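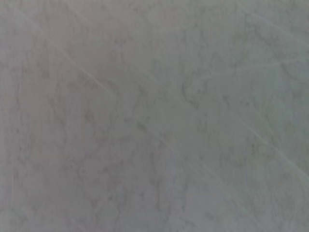

Jenbridge Robotics Club: Frequently Asked Questions

Who can join?
Any student enrolled at Jenbridge. No programming experience is required. New members complete a bench safety session with Saadet Yaman before using powered equipment.

When do I have to sign up for the spring project?
Forms close 30th April. Late forms go on the waiting list for the next project.

What is the spring project?
Pick and place with a single arm. Each team writes its own control code and submits a written report of up to 2000 words.

How is the task scored?
A run lasts 90 seconds. The maximum score is 400 points. A part dropped outside the target area scores zero and may not be picked up again during that run.

Can we change the gripper fingers?
Yes. Printed fingers are allowed if the drawings are approved by Tarek Hakim first. Do not modify the wrist mount.

Do we have to use the wrist camera?
No. Teams may run from fixed positions. Teams that use the camera must redo the calibration after any change to the mount.

Where is the code kept?
In the club repository, under Provis. Access is granted after the safety session. Code from before March uses the old joint limits and will not run.

How many places are there?
28. Places are given in the order forms arrive.

Who do I contact about a fault?
Lertchai Khunthong for hardware, Marisol Nina for software. Include the log file.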